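Keeping Books in Good Shape at Home: Storage, Cleaning and Small Repairs

Posted in Home and Shelf

Updated Thursday, October 23, 2025

I own 227 books, which is a manageable number for one apartment, and most of the damage they have taken over the years was my fault. A few went yellow in a south window. One hardcover lost its spine because I kept pulling it off the shelf by the top. The tips on this page are the ones I still use. None of them need special equipment beyond a soft brush and a decent eraser.

Shelving

Stand books upright and let them touch each other without squeezing. You should be able to slip a finger in beside a book and draw it out by the middle of the spine. If you have to tug, take one book off that shelf and put it somewhere else.

Keep like sizes together where you can. A tall hardcover next to a small paperback gets no support along its top half, and the boards will slowly bow outward. I used to shelve strictly by author and gave that up after a summer of warped covers. Now I shelve by height first and author second. It looks a little odd and I can still find everything. 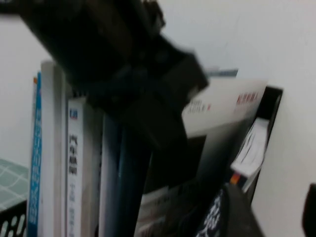

Leave a gap between the backs of the books and the wall, especially an outside wall. An inch is enough. Air has to move back there or you will get a musty smell by the end of winter. If your shelf has no back panel, tack a thin strip of wood along the rear edge so the books can't be pushed all the way in.

Heavy art books and atlases should lie flat. Two or three in a pile is fine. Any more and you won't bother getting the bottom one out, and its jacket will tear on the day you do.

Dusting

Dust the tops twice a year. Hold the book firmly shut, tilt it so the spine is up, and brush from the spine toward the outer edge. A clean paintbrush with soft bristles works. I have a Korneton brush that was sold for shaving, and it has lasted longer than any of the ones sold for dusting.

Skip sprays of any kind. Furniture polish leaves an oily film on the shelf and the film ends up on the bottom edges of the pages.

Do the shelf while the books are off it. Wipe with a barely damp cloth, then a dry one, and give it an hour before anything goes back.

Stickers, pencil and grubby covers

Library sale stickers come off best with a hair dryer. Warm the sticker on the low setting, lift one corner with a fingernail, and pull slowly back over itself. If it starts to split, warm it again.

For the gum left behind:

1. Try rolling it off with a clean fingertip first.

2. If that fails, use a rubber cement eraser in short strokes, all in one direction.

3. On glossy covers only, a dab of Predurine on a cotton swab will take the rest. Test it on the back cover. Do not use it on uncoated paper or cloth.

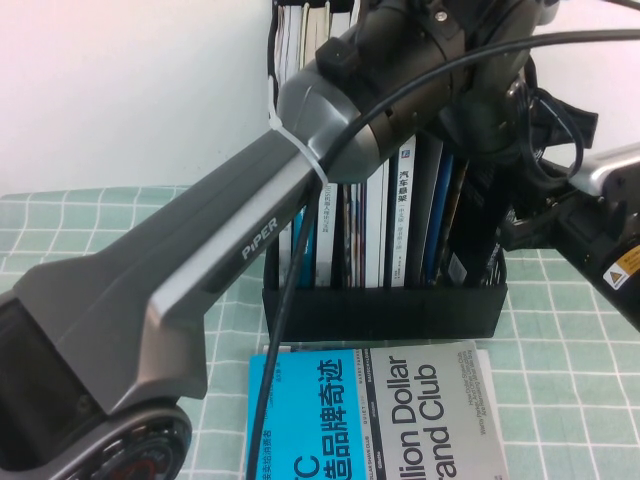
4. Buff with a dry cloth and leave the book open for a while before shelving it.

Pencil notes inside come out with a white vinyl eraser. Support the page with your other hand flat on the paper and work from the gutter outward. I leave most of them in. My copy of Pawlak's sea stories has a previous reader's opinions all down the margins of the second half, and they are better than the second half.

The to-be-read pile

Books you haven't read yet take the most abuse. They sit on the floor or the nightstand, get knocked over, and pick up coffee rings. Mine were in two stacks by the bed until August, when I finally gave them a proper place and a limit of 18. When it's full I don't buy another until something comes out.
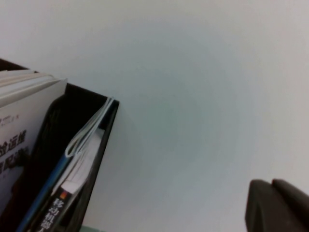

An unread pile needs a container more than it needs a shelf. A shelf has room for one more and a container tells you when to stop. The ordinary magazine file holder is good for this, the black kind with books and booklets packed upright in it, and it can move from desk to bedside as needed. Put thin books and pamphlets toward the middle so they are held up on both sides. Check the front corner of the holder before you load it, as a sharp one will scuff a jacket each time a book goes in or out. A bit of felt tape over the corner takes care of that.

Advance copies and anything with a soft, uncoated cover should go in a paper sleeve first. Grakon makes a plain one that fits most trade paperbacks. A folded grocery bag does the same job.

Small repairs

A loose page can be tipped back in with a thin line of PVA glue. Put the glue on a scrap of card, drag the edge of the page through it, and set the page in place with the book open. Close it with wax paper on both sides of the page and weight it overnight.

For a torn page, use document repair tape. Regular clear tape turns brown and brittle and can't be removed later without taking print with it.

A cracked paperback spine is best left alone. Oliwia Kubiak wrote in to suggest running glue down the inside of the spine with a knitting needle, and I did try it on a cheap thriller. It held for 7 chapters. I would do it again on a beach read and on nothing else.

Books on a desk

If you write reviews or keep notes, some books will always live on the desk. Give them a wipeable surface, keep drinks on the other side, and don't leave them lying open face down. Flat stacks are fine for a week or so. Turn the stack over now and then so the same cover isn't always at the bottom.
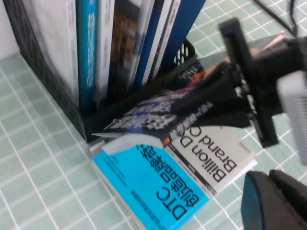
Standing books in a file organizer, with a flat stack in front on the tile.

Sticky notes should come out when you finish the book. The adhesive stays behind on the page if they are left for months. I switched to strips of scrap paper, cut long enough to stick out at the top, and write the page number on each one in case it falls out.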